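Round table, pedestal base: notes after the move
Posted by Zhuoran Shi, August
Last updated Wednesday, 4:40 pm

The round table is staying. I had it on the list of things to leave behind at the old Wislow address, mostly on account of its shape. Round tops waste floor in the corners and can't be pushed against a wall or joined to anything. Jianguo Fang argued for keeping it as the shared surface for parcels, lunch and anything without a desk of its own, and after a month I agree with him.

The main point in its favor is the base. A four-leg table the same size puts a leg wherever someone wants a chair. With a single cylinder in the middle, the seat positions are arbitrary, and you can walk past without catching a foot. The cost is stability at the rim. A load near the edge acts on a lever, and the only thing resisting it is the width and weight of the base. I tested ours with a 10 kg bag of sand set down at the edge, at four positions. It didn't lift at any of them. I would not sit on it.

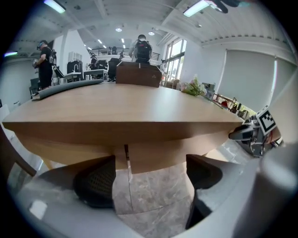 The pedestal has one vertical seam. When the table was delivered I took this for a crack and wrote to Gallstead, who answered in 2 days that it is the joint where the curved facing closes. I have checked it since with a feeler gauge and the gap is constant from top to bottom. If it starts to open at the floor end first, I'd suspect water from mopping. The floor is marble and gets mopped often, so I asked Xinyi Feng to have the mop wrung out properly near the base.

The rim is thick and rounded over. This is comfortable for forearms and bad for clamps. A flat-jawed clamp wants to walk off the curve, so use a block with a matching hollow or clamp something else.

Rules for the top, as they stand:

Cardboard boxes can stay 48 hours. After that they go to the owner's desk, opened or not.

Flowers are fine. Vases need a mat under them. Pale wood shows a ring quickly, and sanding one out means refinishing the whole top if the color is to match.

Cushions and other soft items belong on a chair. They collect crumbs and hide keys.

Cleaning is a damp cloth followed by a dry one. Fergal Moynihan prefers an oil soap. I tried it on the underside and it left a film that took three passes to remove, so we don't use it.

Still open: felt or rubber under the base. Felt slides too easily on marble. Rubber may mark it. I have a sample of each under a spare tile and will look at them next month.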